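Ninovham Residence Hall, Annex
Tile, Grout and Interior Finishes: Annual Inspection Checklist with Comments
Completed in April under the Gakunix maintenance agreement

This record covers the interior finishes of the annex, with related items for ventilation, lighting and exits. Each item is marked **S** (satisfactory), **R** (repair needed) or **N** (not inspected). Comments form part of the record and should be read with the mark.

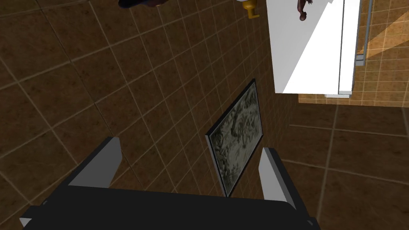
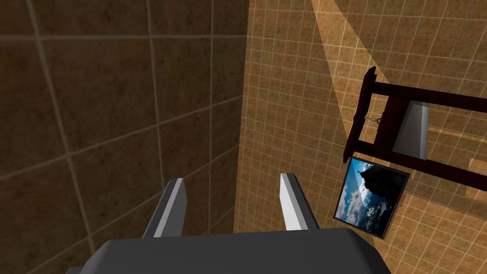
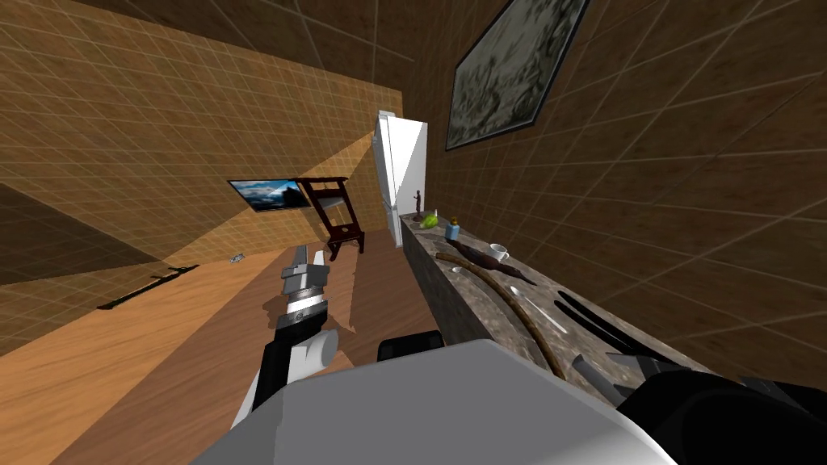 ## 1. Wall tile

- [x] **1.1 Tile is firmly bonded.** S. Walls were tap-tested from the baseboard to shoulder height in all common rooms. Hollow tiles in the second-floor washroom were reset before the visit ended.
- [x] **1.2 No cracked or chipped tile at corners.** R. Two outside corners near the laundry entrance are chipped and have sharp edges. Tape has been applied. Replacement tile is held in the Niskanen storeroom under bin 304.
- [x] **1.3 Grout is sound.** S. Minor shrinkage at the washroom sinks. Recheck at the next visit.
- [ ] **1.4 Tile behind fixed appliances.** N. The dryers could not be moved without disconnecting the gas line.

## 2. Floors

- [x] **2.1 No trip hazard at changes of flooring.** R. The metal strip at the laundry entrance has lifted on the hinge side. The screws are missing and the holes are worn. Fill, redrill and refasten.
- [x] **2.2 Slip resistance in wet areas.** S. The floor cleaner in use is Pruko neutral concentrate, diluted as directed on the container. The previous wax product must not be used in the washrooms. One partly full can was found under the janitor's sink and removed.
- [x] **2.3 Floor drains clear and covered.** S. Water was poured into each drain and ran away freely. The cover in the shower room rocks slightly when stepped on but is screwed down.
- [x] **2.4 Mats lie flat.** R. The mat at the north entrance curls at two corners. Remove it from service.

## 3. Counters and wall-mounted items

- [x] **3.1 Counters are level and secure.** S. Sealant at the back edge of the pantry counter is discolored. Cleaning did not restore it, and it should be cut out and renewed with other sealant work.
- [x] **3.2 Shelves, mirrors and coat hooks are firmly fixed.** R. The coat rail in Room 11 pulled away from the wall under light hand pressure. The anchors are too short for the wall. All rails of the same type should be checked by the hall office.
- [x] **3.3 Cords do not cross walkways.** S.

## 4. Moisture and ventilation

- [x] **4.1 Exhaust fans operate.** R. The fan in the shower room starts but does not reach full speed. The grille was cleaned with no change. Order a replacement motor; the unit number is 281.
- [x] **4.2 No visible mold.** S. Light staining on the shower room ceiling was wiped off with detergent. It will return if item 4.1 is left open.
- [x] **4.3 No active leaks.** S. The shutoff valve below the pantry sink is stiff and should be worked at each quarterly visit.

## 5. Lighting and exits

- [x] **5.1 Exit signs lit.** S.
- [x] **5.2 Emergency lights operate on battery.** R. The unit at the foot of the rear stairs went out during the test. Replace the battery, then repeat the full test and enter the result in the hall log.
- [x] **5.3 Exit paths clear.** R. Boxed mattresses were stored on the rear landing. They were moved while the inspector was present. The landing may not be used for storage at any time, including move-in weekend.
- [x] **5.4 Doors close and latch.** S. The closer on the laundry door is slow but latches.

## 6. Action required

Items 1.2, 2.1, 5.2 and 5.3 concern resident safety and are to be closed first. The remaining repairs may be scheduled together. An allowance of about $200 has been entered for small parts. The fan motor is charged separately.

Work that makes noise may not begin before 9:00 a.m. and may not be done on a Sunday. Residents must receive written notice before any washroom is closed, and the notice must state which washroom remains open.

Item 1.4 is to be carried forward and inspected when the gas line is next serviced. The hall office should keep the signed copy with the previous record and return the second copy to Gakunix after the repairs have been entered.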